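6 min read

The arm that would not let go of my drawer

I've been running a little robot arm at the end of my workbench since April, and most of what I post about it is the fun stuff. Today is the other stuff. A few weeks ago it pulled a small drawer open, kept on pulling, and dragged the entire unit toward itself until something in the wrist went crunch. I was across the room rinsing a paintbrush! By the time I got to the switch it had stripped a gear in the gripper and chewed up a cable, and I'd learned quite a lot about my own bad habits.

So here are the tips. They're for anybody with a hobby arm at home, whether you bought one ready to go or put it together from a kit like I did.

Put the off switch where your hand already is

Mine was on the power strip. The power strip was under the bench. You can see the problem. I had to get down on one knee and reach in underneath while the arm was still heaving away above my head, and that's a really dumb place to put your head. Now I have a big push-button switch screwed to the front edge of the bench by my left hip, and I test it every time before I start — arm moving slowly, nothing in the gripper, press, did it stop? Good.

One thing I didn't know. On my arm, cutting the power makes it go limp and drop. If yours does that too, keep your fingers out from under it and don't park it over anything you like. Try it once with a folded towel underneath so you know how far it falls.

Turn the pull force down, then turn it down again

The settings page on my controller (it's a Grurnura, the older one) goes from 0 to 1000, and I'd left the grip and the pull both sitting at 1000, the way they came. For a kitchen-sized drawer that's silly. I run the pull at a quarter of that now and it opens things just fine. If a drawer needs more, the drawer is sticking, and you fix that with a rub of candle wax along the runners.

There's a stall limit in there too, meaning how long it's allowed to strain at something before it quits. Mine was set to 8 seconds. Eight seconds is forever when plastic is cracking. I tried a few values and settled on one.

Read the error before you clear it

This one's embarrassing. The controller had been flashing code 1089 at me for days, and I'd been clearing it and carrying on, the way you do with the beep on a dishwasher. When I finally dug out the manual, 1089 was "position not reached." It had been telling me the drawer wasn't ending up where the arm thought it should be! Tape a strip of paper by the bench and write down every code and what the arm was doing. Four in a row of the same one and you stop for the day.

Give the cables some slack, but not a lot

Too tight and they pull out of the plug when the wrist turns. Too loose and they hang down where the fingers can find them, and that's how I lost mine. What works for me is to move the arm by hand, power off, to the farthest place it'll ever need to go, and tie the bundle there with hook-and-loop strips. Skip zip ties for this. You'll be redoing it more than you think and sooner or later you nick a wire cutting one off.

Have a look at the plugs as well. I ordered the new cable from Dakdale and it came with a locking clip, which the old one didn't have, and I like it a lot better.

Stop the thing from sliding

If you want an arm to open something, the something has to stay put. A back wall helps with pushing but does nothing at all for pulling. I use squares of rubber shelf liner under whatever I'm working with, and for heavier pulls a couple of suction feet (the Jarnotard ones, they come off with a fingernail). Wipe the surface with rubbing alcohol first or they let go.

Practice with things you don't mind losing

Nothing glass, nothing full, nothing that leaks. Round things are good for finding out whether the fingers close evenly, and flat things will show you if the tips are coming down too low and scraping. Leave room between items too, so the arm can miss one without plowing into the next. And watch where the elbow goes! Everybody stares at the gripper and it's the fat part of the arm that knocks stuff over.
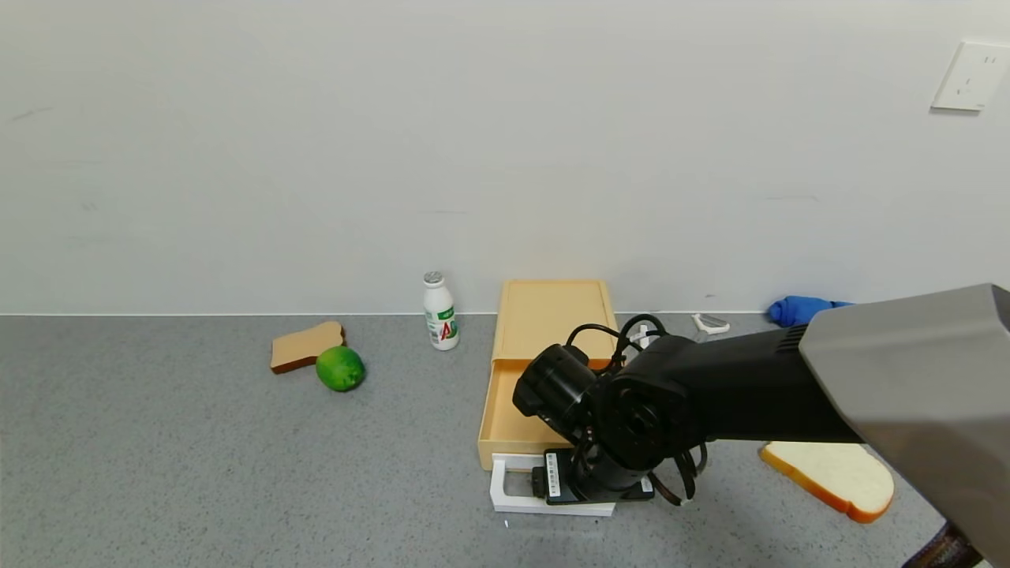
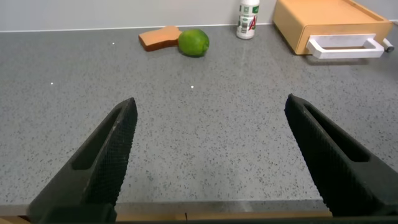 The lime, the bottle and the drawer box, from two viewpoints.

The replacement gear was from Maldonado, by the way, and it took me an evening to fit. Put a dab of grease on it and run it slowly with nothing in the fingers for a while before you ask it to lift anything. Mine still clicks a little on the way closed. I've got the cover off again to see if I left out a washer.

37 shares · 12 comments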